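I caught the lab's equipment lead at 4 in the afternoon, which I'd been told was the only time she isn't on the phone with a vendor. I wanted to know how you plan a budget for two robot arms and a table full of coffee beans. She laughed and said the beans are the cheap part.
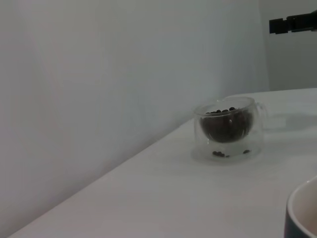 Larnberg Manipulation Group - Equipment and Planning

"Everyone wants to talk about the arm," she told me. "I want to talk about the fingers, the cables, the spare mounts." Her first draft for next year put 90 percent of the money into arms. The version she's sending up in March has it at 65, and the rest goes to grippers, cameras and (her favorite line) "stuff that breaks."

So who gets the order? She has quotes from Pindeck and Rokham sitting side by side, and she's leaning Pindeck, mostly for the delivery time. "Rokham is cheaper until you read the service page," she said. "Then you're looking at 60 days for a replacement wrist. What do I do with a whole team for 60 days?"

I asked whether scooping beans was really a fair test for a purchase like this. Oh, she had opinions! Beans roll, they pile up differently every time, and clear glass is hard on cameras. "If a demo unit can handle a spoon and a glass cup, I'll keep talking to the salesperson." 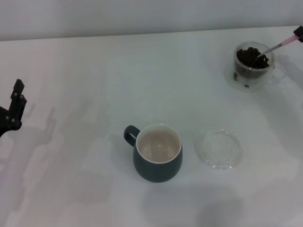 Coffee beans, a pink-handled spoon and a dark blue mug on the test table.

The one thing she'd do over is the Miettinen table order. They bought the tables before they'd picked the arms, and the bolt holes didn't line up with anything. "Arms first, then tables," she said. "Write that down." I did, and then her phone rang.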